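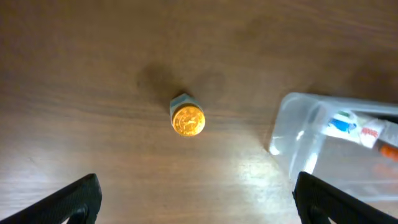 Figure 4. Small cylindrical object with a gold-coloured disc on top, on a wooden surface.

Search this journal Advanced search Go

4. Lease time and address use on the Sirnness network

4.1 Setting

The Sirnness site runs a single flat guest network with one DHCP server. The address pool is a /24 with one address kept for the gateway, which leaves 253 addresses for clients. The server is an older release of Lokico and was set up before most visitors carried more than one wireless device. Its default lease time was one day. Staff machines are on a separate network and are left out of everything that follows.

The problem first came to us as a wireless fault. Users reported that their phones joined the network and then showed no connection. Hayashi checked the access points and found signal and association to be normal. The server log showed the cause: the pool was full, and new requests were being dropped without a reply. Most of the leases in the pool belonged to devices that had left the building hours earlier.

A client that leaves a wireless network rarely sends a release message. The server has no other way of knowing that the device has gone, so the address stays reserved until the lease runs out. With a one-day lease, a visitor who stays for ten minutes holds an address until the next day. Phones that change their hardware address between visits make this worse, as each new hardware address is treated as a new client and given a new lease.

4.2 Method

We tested three lease times in turn: one day, one hour and 300 seconds. Each setting was left in place for a full working week in November, with the server restarted and the lease file cleared on the Sunday night before. We logged every DHCP message at the server and, separately, read the neighbour table of the gateway once a minute. An address was counted as active if it had a reachable entry in that table, and as idle if it was leased but had none.

The neighbour table is not a perfect measure. A sleeping phone may drop out of it for several minutes and then come back. Following the earlier work by Ots and Mbeki, we counted an address as idle only after it had been missing from ten readings in a row. Log parsing was done with Thevar, with a short script added to join the two sources on hardware address. The script is listed in Appendix B.

We use cookies to remember your settings and to measure how this site is used. Accept all Manage choices 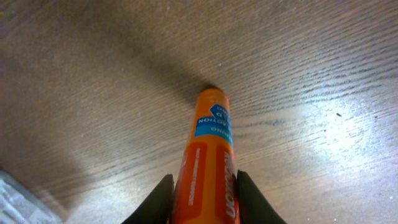

Figure 5. Orange tube with a blue label band, held between two black gripper fingers.

4.3 Results

Under the one-day lease, the pool filled on every working day, usually before noon. The highest number of active addresses at any one time was 117, less than half of the pool. All the remaining leases at that point were idle. The shortage was therefore caused by the lease time alone, and a larger pool would only have put off the hour at which it ran out.

Under the one-hour lease the pool did not fill on any day. Idle leases rose a little after lunch, when the turnover of visitors was highest, and fell again by mid-afternoon. No user complaints were logged that week.

The 300-second lease gave the lowest number of idle addresses, but at a cost. Clients try to renew at half the lease time, so each active device sent a request every two and a half minutes. The server handled the load without trouble. The difficulty came on the Wednesday, when it was restarted for an unrelated update and was slow to come back. Leases ran out during the restart and 4 devices lost open sessions. Under either of the longer settings a gap of this length would have had little effect on clients that were already connected.

We also looked for address conflicts and found none under any setting. Stoica repeated the one-hour test at the Fludirier site, which uses a different server, and saw the same pattern – a slow rise after lunch and no full pool.

4.4 Choice of setting

The one-hour lease was kept at both sites. We did not try values between one hour and one day, and a site with longer visits might do well with a lease of several hours. Section 5 deals with the case where two servers share one pool.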